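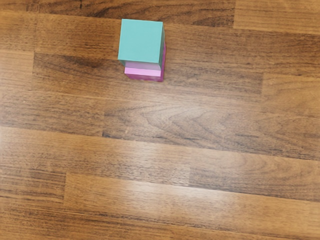
I have spent the last three evenings trying to get a strategy game from my teens to talk to a map pack from my teens, and I would like those evenings back.

The game is Jalleck. If you never played it, you built a harbor, you trained little men with oars, and you lost to somebody who had trained more little men with oars. I loved it. A box of it has followed me through five apartments, and in April I finally bought a laptop with no disc drive, which is the sort of planning I'm known for.

So I ripped the disc at work (don't tell them) and installed it at home. It ran. Music, menu, little men, everything. Then I tried to load the Flolum maps.

Flolum was a fan map pack, the big one, the one everybody had. It wants version 1.3 of the game. My disc installs 1.0. The last official patch takes you to 1.5, where the Flolum maps load fine and then all the rivers are land. You can play them like this. Your navy stands in a field and looks at you.

What you need is the 1.3 patch, and the only place I could find it was a forum thread with 1,509 replies. I read more of them than I want to admit. A good half are people saying "link is dead." The rest are people saying "thanks, works great" about the dead link. Somewhere near the end a kind soul had put it up again, and I got a file of 59 MB that my antivirus disliked on sight. 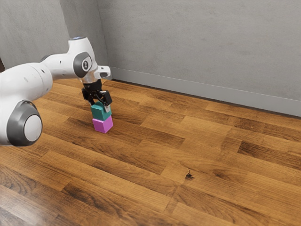

Anyway, the order matters, and I did it wrong twice, so I'm writing it down while I still remember.

Install from the disc. Don't start the game yet. If you start it, it writes a settings file in your user folder with the version number in it, and the patch reads that file and decides you're already done. I had to find and delete that file both times. It's called kim.cfg, and I have no idea why. Kim may have been the company, or the engine, or the programmer's dog.

Next, copy the whole game folder somewhere outside Program Files. I put mine in C:\Games like it was 2002. Windows gets protective about Program Files and will let the patch think it changed things when it didn't. The patch then says "Update successful!" with an exclamation point, and you believe it, and you lose an evening.

Run the patch as administrator and point it at the new folder. It will ask for the disc. If you have an image of the disc mounted, it accepts that, but only if the drive letter is D. Mine was F. Changing a drive letter is easy once you've looked up how to do it for the eleventh time in your life.

Now unzip Flolum into the Maps folder. Not into a Flolum folder inside the Maps folder, which is what every unzip program on earth wants to do for you. The game doesn't look in subfolders.

Last thing: turn off the intro video. Rename it, delete it, whatever. On my machine 1.3 plays the sound and a black screen, and then sits there until you hit Escape, and then sits there some more.

After all that I had rivers. I had my little men in actual boats. I played the first Flolum map on medium and the computer flattened me before I'd finished the second dock, so my skills are right where I left them.

I did look at Cerero, the free remake, and a lot of people swear by it. It runs on anything and the rivers are wet in every version. But the boats turn too well, and I grew up with boats that turned like refrigerators. I'll keep it installed for when the old one breaks again - I give it a month.

Posted May 5, 2023

3 comments

oarsman77: The kim.cfg thing!! I've been stuck on this since forever. Thank you. Rivers confirmed.

dockside: You can also just edit the version line in the cfg by hand, no need to delete it. Use Notepad. Word will wreck it.

pell_mell: link is dead

Recent posts
My keyboard has crumbs and I have regrets
Save files I should have backed up
Why I still can't beat the swamp level
A short list of games that hate widescreen

Contact | Copyright 2023 | Back to top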